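The Long Table

The shared kitchen in Werkville sits behind the old seed store, and the first thing anyone learns there is how to wipe the table. The woman who runs it has been doing the job since the place opened. She came from a school canteen in Dekamport, where she cleaned tables twice an hour, and she still talks about tables more than she talks about food.

"People ask me about the ovens," she said. "The ovens look after themselves. It's the table where everything happens. You eat there, you roll dough there, someone's kid does homework there."

The kitchen can seat up to 100 people at the April supper, with folding tables brought in from the hall. The rest of the year it has its long, cream-colored one. She bought it secondhand when a cafe in Zondton closed.

"I wanted pale," she said. "My sister told me I was crazy, you'll see every mark. Well, yes. I want to see every mark. We had dark tops at the school and you'd put your sleeve down in jelly."

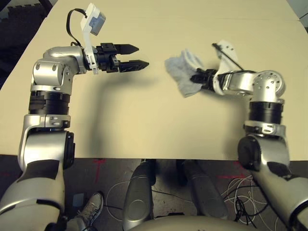 She keeps the cloths in two bins under the sink, one for clean and one for used. A cloth goes from the first bin to the second after one job and it doesn't come back until it has been through the machine. She got strict about this after a summer when the kitchen smelled sour for weeks and they took the drains apart looking for the cause.

"It was the rags," she said. "Two weeks of rags in a bucket. I was so mad at myself. At the school I would have written somebody up for that."

Her method is plain. Crumbs come off first, dry, into the hand. Then a damp cloth, folded in four, pulled toward the body in one direction. She doesn't like circles. "You're taking it for a walk," she said. When one side of the cloth is dirty she turns it to the next, and when all the sides are used up the cloth is finished.
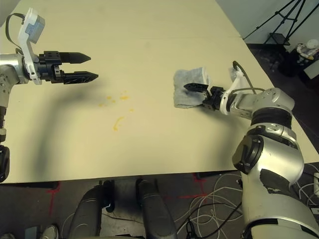
The thing she gets asked about most is whether to use spray. She doesn't, for ordinary meals. Warm water and a drop of dish soap do the work, and she thinks most people put down so much cleaner that they spend the rest of the time wiping up the cleaner. After raw meat she uses a disinfectant and leaves it on for as long as the label says. She was firm about that and came back to it later in the conversation.

Sugar is a different matter. The preserving group from Ní Chonaill, a village up the valley, uses the kitchen in the fall, and she knows their mornings by the feel of the door handles.
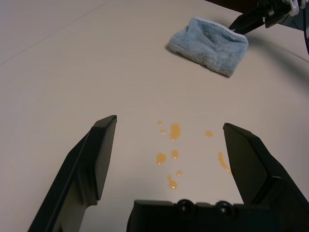
Sticky spills need to be lifted, she said, and most people push them. Someone swipes across the whole lot and ends up with a film as wide as their arm. With a scatter of drops like these, amber and shiny as syrup, she starts at the outside and works in, pressing the cloth down and picking it up again. Then she goes over the spot with warm water, and after that with a dry cloth.

"If it's already set, put the wet cloth on it and go do something else," she said. "Two minutes. Fill the kettle. People scrub because they don't want to stand there."

The other trouble spot is the joint where the panels of the top meet. She runs a fingernail along it through the cloth at the end of the day – she used to use a butter knife and took a chip out of the edge, so she stopped.

As for what makes a good cloth, she has changed her mind over the years. At the school it was always thin gray cotton, bought by the bale. Now she likes something with a deep pile for drying and keeps the flat ones for the wet work. 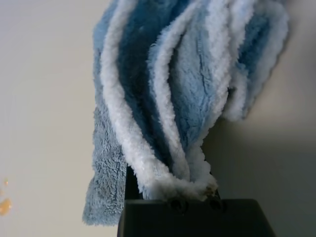

Fabric softener is banned. She says it leaves a coating and the cloth just moves the water around after that. She washes them hot, with no towels in the load, and hangs them on the rail by the back door when the weather is decent. The worn ones go to the man who fixes bicycles next door.

She was asked whether she keeps her own table at home the same way. She laughed at that. There is a cloth over it, she said, and under the cloth she would prefer not to look.

The kitchen opens at 8 in the morning. New users get a short tour, and the sink comes first.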